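Dredger protest at Olham ends after seven hours

24 December 2020

Search this site
Enter keywords
Go

Well, I didn't expect to spend the day before Christmas on a freezing quayside, but there I was in Olham this morning with a flask of soup and two pairs of socks on, watching 12 people sit on top of a dredger.

They'd gone aboard in the dark, a bit before five, from a little fleet of kayaks and an old wooden launch called the Skater. By the time I'd found somewhere to park they had a banner down the side of the ship reading "LEAVE THE BANK ALONE" in letters taller than me, and two of them had fastened themselves to the big suction pipe with bicycle locks. The rest were huddled behind the wheelhouse in masks and bobble hats, singing carols (badly, but with great spirit!).

The dredger was hired by Zeng, the building materials firm, which wants to take sand and gravel from the bank off Eltlow for the next twelve years. It got its licence in August. Anyone who has read my earlier bits on this will know the bank is where the seals haul out and where the herring come in to spawn, and that plenty of people in Eltlow reckon it's also the only thing between them and the winter storms. There were 1069 written objections, which for two small places with a bus every other hour is quite a pile of post. The licence went through all the same.

I managed to shout across to a woman in one of the kayaks, who told me they'd been planning it for weeks and had nearly called it off twice over the wind. She didn't want to give her name. She said the ship was due to start its first run on the morning tide, and all they wanted was for it to miss that tide. "It's one day," she said, "but it's one day the herring get." Then she had to paddle off, as the harbour launch was waving her back behind the buoys.

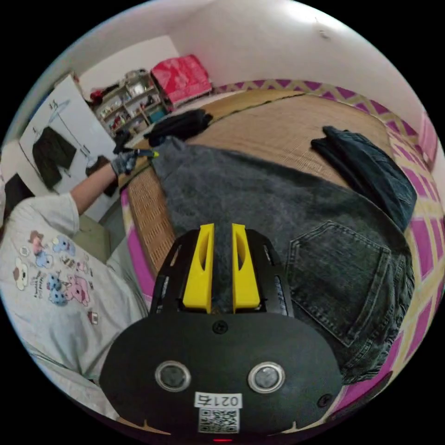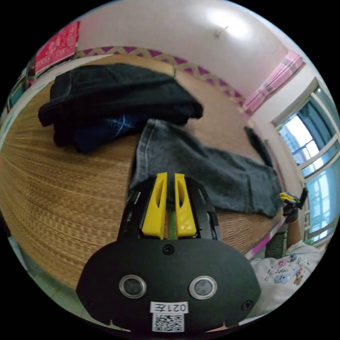 The police took their time, I'll say that for them. Four vans came down Wharf Road just after eight and then very little happened for ages, apart from a lot of pointing and somebody going off for bacon rolls. A couple of supporters who'd been on the quay all night had slept on the concrete with only bin bags underneath them, and looked it. A woven mat like the tan and brown one over the bed in the second photo would have been pure luxury, and even that isn't my idea of a mattress. I offered them what was left of the soup and they had it gone in about a minute flat.

Officers went up the side of the dredger at half past ten. Most of the protesters came down when they were asked to, still singing, and were taken off in the harbour launch wrapped in foil blankets. The pair on the pipe took a good deal longer. A cutting team had to be brought in from along the coast, and the noise of it set every dog in Olham barking. They were finally walked down the gangway at midday, stiff as boards, to a big cheer from our side and some rather ripe language from a man outside the chandler's.

He had a point of view too, and I went over and asked him for it. His son has been promised work on the dredger, and there isn't a lot of work in Olham just now, with the café shut and the boatyard on short hours. He thinks the protesters are mostly from elsewhere and will be gone by New Year. I told him I'd recognised at least four of them from Eltlow. He said Eltlow was elsewhere. So that was me told.

All of those who were on the ship have been arrested on suspicion of aggravated trespass, and police say the two from the pipe may face a further charge over damage to the equipment. As I write this they are all still being held, though a friend of one of the kayakers tells me she's hopeful they'll be home in time for their dinners tomorrow. Nobody was hurt. The Skater has been tied up at the harbour steps with police tape across her bow, looking a bit sorry for herself.

Zeng sent me a short statement at lunchtime. The firm says it respects the right to protest but that boarding a working ship in the dark put lives at risk, its own crew's included. It says the licence was granted after a full survey of the seabed, that dredging will stay well clear of the seals, and that the first run will now go ahead after the holiday. I asked whether the herring had been looked at as well, and in which months, and I'm waiting to hear back. I'll put the answer up if I get one.

The morning tide did go without her, though. I watched it turn from the end of the quay at about the time the rain came in, and the dredger hadn't moved an inch. There's talk of a second go in the New Year, and of a legal challenge before that if enough money can be found - a solicitor's letter has already been sent, I'm told, but I haven't seen it. The next public meeting will be held online, and the link should be on the noticeboard outside Eltlow post office once it reopens.

I've still got no feeling in my left foot. Happy Christmas, all.

Related items
Eltlow bank: objections close tonight
Zeng gets its gravel licence
Seal count on the Eltlow bank: how the day went
Olham boatyard goes on to short hours
What the storm did to the sea path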